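27 March 2021, test kitchen notebook, Dunbar

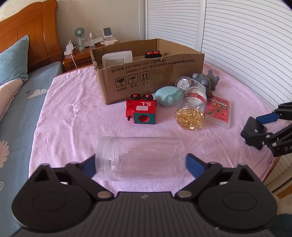

Why did the green curry paste go dull between the batch on the stove and the batch in the pouch? Most likely the basil and lime leaf went in too early, before the paste was under 60 degrees, and the color was lost while it cooled in the deep pan.

I ran it again this morning with the same chilies and the same shrimp paste. Only the order changed. Galangal, lemongrass, garlic and shallot first, ground with the salt, then the chilies, then everything through the Priltetent mill on the second coarsest setting. Basil held back. Batch weight into the mill was 2,000 g, weight out was 1,997 g, so the new scraper blade is doing its job. The old one used to leave a good spoonful on the wall.

Fried off half in coconut cream and left half raw. The fried half smells right but it darkened within a few minutes on the heat. The raw half stayed green through lunch. Spread the next one on the shallow trays, basil in last, and compare.

Notes on the coconut milk:

- Brallel, the one we have been buying, splits well and gives enough oil to fry the paste without adding any.
- Gralline is thicker out of the carton but will not split. Fried the paste in it for a long time and never saw oil. Tasted a bit boiled.
- Mixing them half and half was no good either.

Staying with Brallel for the curry. The Gralline is fine for the sticky rice and the pumpkin custard, so use up what is on the shelf there.

Yanti tasted all four cups after lunch. Her remarks, as I wrote them down: cup one flat, cup two best, cup three too much white pepper, cup four "like cup two but with the salt missing." Cups two and four were the same paste. Four had the fish sauce left out by mistake, my fault, I was labeling lids at the time. She wants more cilantro root. We had almost none left and I had been stretching it with stems, which taste of less and make the paste wet. Yanti Sembiring's cousin grows it and will cut some for us if we ask ahead. Need to ask ahead.

Salt. The recipe card in the binder is still the one from last July and it is wrong. It was written for the fine salt and we are on the coarse now. Go by weight, never by the cup. I crossed out the old line and wrote the grams next to it, but the card should be retyped.

Yield from the trial, after frying and resting, was 681 g of finished paste. That was from the half batch only, and a little was lost to tasting. Enough for the set lunch if nobody makes the portions larger again.

Heat level: the small chilies in this delivery are hotter than the last. I took out a handful and made it up with the long green ones. The bowl was still hot but you could taste the lime leaf. Write the chilies on the card by weight too, with a line to taste one before starting.

Still to do:

- Repeat with basil in last, shallow trays, thermometer in the middle of the tray and one near the edge.
- Keep a spoonful of each in the fridge, covered, and look at the color every morning until it turns.
- Try toasting the coriander seed a shade less. There was a bitter edge in cup one and I don't think it was the garlic.
- Order more lime leaf. Frozen is fine for the paste, fresh only for the garnish.
- Sharpen the small knife.

The mill needs to be taken apart and cleaned before anyone does the dessert work on it. The last custard had a faint taste of shrimp.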